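PRESS RELEASE

18 March 2020

Huvia opens a sorting desk for small keepsakes in Skurstead

Hello from all of us at Huvia! I'm Noelia Arroyo, I run the shop on Woltine Street, and I've been itching to tell people about this one. From today we have a proper sorting desk at the back of the shop, where anyone can bring in the jumble of little bits that lives in their drawers and tubs and go home with it in some kind of order. We're calling it the Small Things Desk (I did try for something cleverer, but that's what everyone was calling it already).

You know the sort of stuff I mean. A seashell from a holiday you can barely place. A gourd charm on a braided cord, a drawstring pouch, a macaron-shaped case that's too pretty to throw out and too small to hold very much. It all ends up in one big see-through bin, and then the bin goes under the bed, and there it stays until you move house.
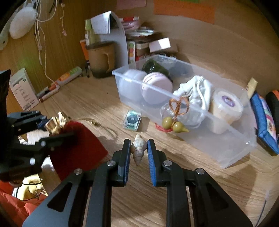
I started doing this for myself in January. My own collection had got to 1081 pieces, which I know because I wrote every single one down in a notebook over a fortnight of evenings, with the radio on and far too much tea. By the end I had kept most of it – I'm not one of those people who'll tell you to get rid of everything you own – but I could find things again, and I'd remembered where a good many of them came from. One is a brass thimble dated 1904 that belonged to my great-grandmother, and it had been sitting in a sock.

When I told customers about it they started asking if they could bring their own boxes in, so here we are. Deok-su Choo, who built our shelving, has made a wooden desk space with walls on it so that nothing rolls off on to the floor and under the till. He tells me he has lost enough beads in his life.

"I wanted it to feel like working inside a big cupboard," says Deok-su. "You tip your things out, you've got wood round you, and you can just get on with it. My daughter tried it first and stayed two hours."

A session lasts an hour and a half and it goes at your own pace. We ask you to empty one tub at a time. Shells, beads and anything hard go to one side, and cloth and cord go to the other, mostly because string gets round everything else if you let it! Then you pick out what you want on show, what you want put away, and what could go to somebody who'd enjoy it more. Foil-wrapped things and little ornaments with strings on go in last, on top, where they won't get squashed. We have clear storage boxes in three sizes if you need one, and you're very welcome to bring your own.

We've also got a stock of paper tags, 500 to begin with, printed for us by Stoica just up the road. They're plain on one side and ruled on the other, so you can write down who gave you a thing and when. I've become a bit evangelical about the tags. Please write on them before you forget!
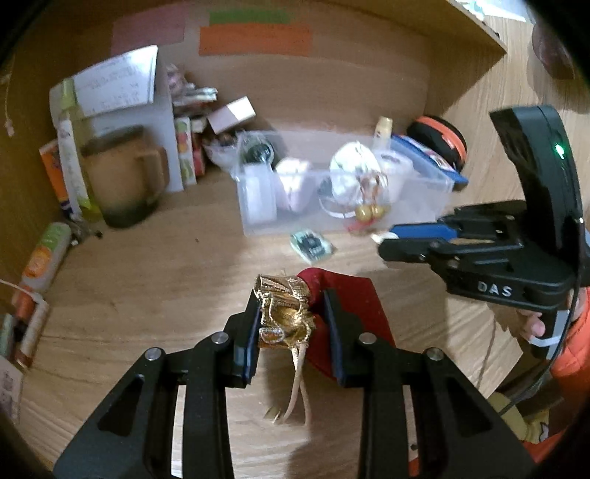 Do I need to have a big collection to come along?

One shoebox is plenty, and a couple of people have already asked to book with less than that. If you only have a handful of things we'll put you in a shorter slot and knock the price down to match.

Sessions can be booked at the till or by ringing the shop, and there's room for two people at the desk if you'd like to bring a friend or a child to help. Children need a grown-up with them, as some of the pieces people bring in are very small. We can't value anything, I'm afraid, and we don't buy collections, so please don't bring us your stamps hoping for a fortune.

We hope to get through our first 1000 keepsakes before the summer. There's a tally on the wall by the door, and Deok-su has charge of the chalk.

For bookings, or to come and see the desk for a write-up, please ask for Noelia Arroyo at Huvia, Woltine Street, Skurstead.

ENDS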